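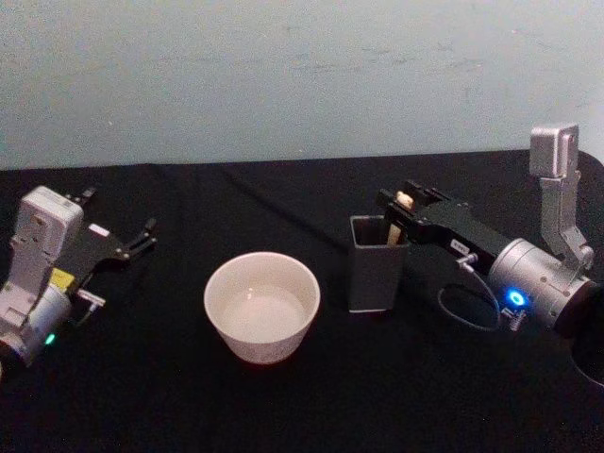 According to Rozália Kun, you can tell how a fence dispute is going by the handwriting. The first letter to the neighbour is typed, the second is typed with underlining, and by the third it's all biro and the word "hereby" has turned up twice.

She has been reading such letters for most of her working life in Drutthorpe, a suburb of generous blocks and very exact opinions about where they end. Her firm, Clendent, does conveyancing, wills and the odd lease. Fences pay poorly, and everyone who comes in about one wants the full hour.

The matter of Kozma and Shevchuk began in February with a paling that leaned. Miklós Kozma thought it leaned his way. Volodymyr Shevchuk thought it had always leaned, and that a man who buys a house with a leaning fence has bought the lean. A quote arrived for 1,100 dollars. Then a surveyor was called, and he put the boundary 45 millimetres inside the lavender.
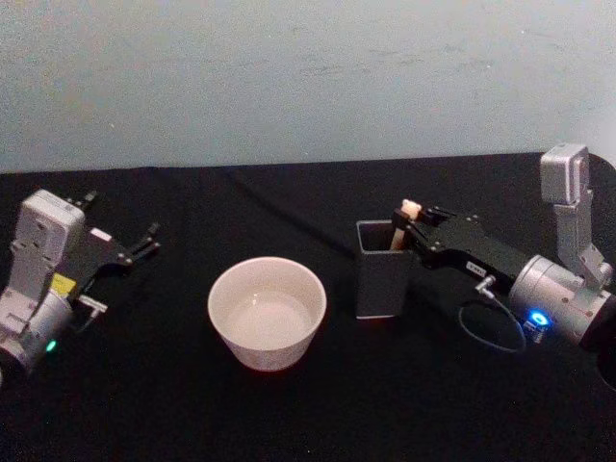 So who pays for a fence that has to come down?

Usually both owners, half each, for a fence of ordinary standard. If one of them wants something grander, the extra is his to enjoy and his to fund.

Which sounds tidy until you ask two grown men what "ordinary" means. Kozma wanted treated pine. Shevchuk wanted steel in a colour called Estuary, and produced the brochure. Letters went back and forth, each a little shorter than the last and each billed at the same rate. By the time mediation was suggested, Shevchuk had spent 900 dollars on advice about his half of a fence that cost barely more than that in the first place.
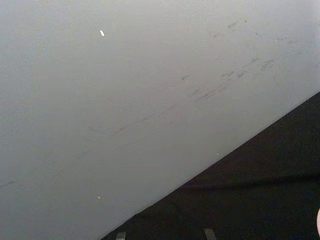 Mediation: cheaper than court, and there are biscuits.

The mediator, Benedek Jakab, gave them 3 hours. The first went on the lavender. The second went on a dog that had died under the previous owners, whose name both men knew and whose relevance neither could explain. Somewhere in the third, Kozma mentioned that his brother-in-law had a post-hole digger, and the mood improved sharply. 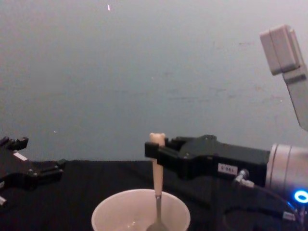
What they signed ran to a page and a half. Pine, at the height of the old one, on the surveyor's line, with Shevchuk free to paint his own side whatever he pleased. The lavender was to be moved by its owner before the posts went in. Kun tried to add a clause about maintenance and was told by both parties, in something close to unison, that it wouldn't be necessary.

She put it in anyway. It's clause seven, and it says who replaces a paling if it leans.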